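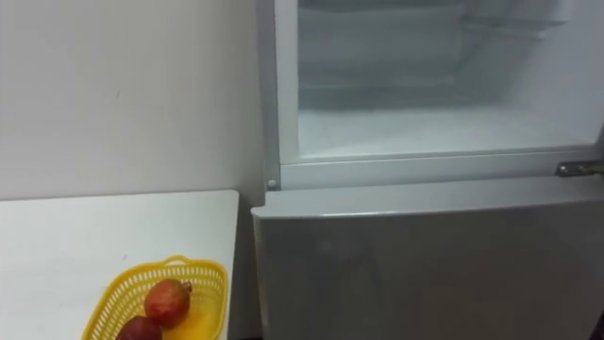

The fridge, top door open.

Hi, I'm Agnes Öberg, and I run Stundberg, a little cooking school on the hill road between Wasby and Skjelbred. I started it with one stove and a borrowed bench, teaching neighbors how to make jam! These days we take 10 people per class, and last year 338 of you came through the door (some of you twice — I noticed).

We cook plain food here. Soups, flatbread, fruit pies, and whatever the orchards send down in August.
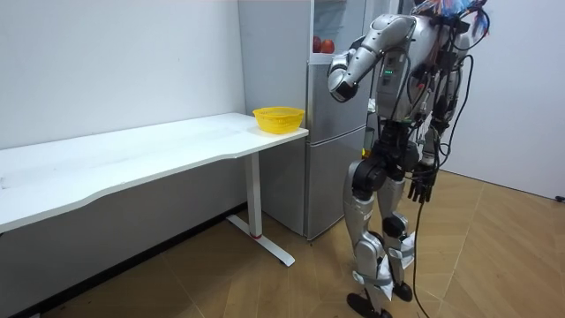

Tove wrote to ask if total beginners are welcome. Yes, please come! Half my evening group had never peeled a potato.

Our recipe binder, which we call the Nurnent, is up to 128 pages now. Everybody goes home with a copy, stains and all, and you're free to scribble in it. 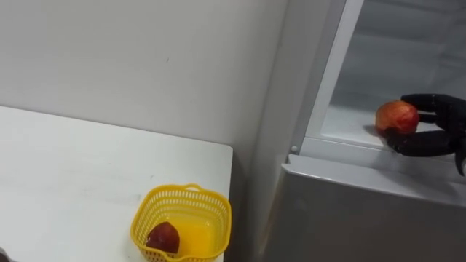

Finding us

Take the Wasby bus to the last stop and walk up past the church. Evening classes start at 6:30, and coffee's on before that — bring an apron if you've got one.

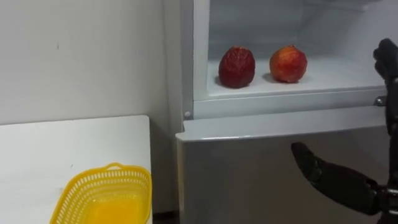

Mikkel says the plum cake class should run all year, and he has told me so at every single one. I'm thinking about it, Mikkel.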